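Print this page | E-mail this page

Mar 28, 2023
By Dariusz Marciniak

Sidus returns with a new chapter

Readers of the web serial Sidus waited 15 weeks for chapter 63, and it is now online. In it the old captain Brallska finds young Rutherford alone on the bridge at Fudthorpe. She wins the duel in one page, then puts her sword away and walks home. Many readers ask why. I think she was tired of winning, but the author does not tell us.

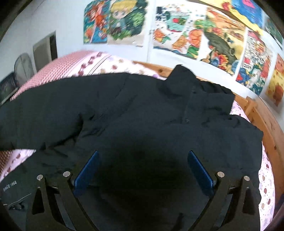
A dark jacket spread on the bed.

The next chapter is planned for June. Letters about the duel are welcome.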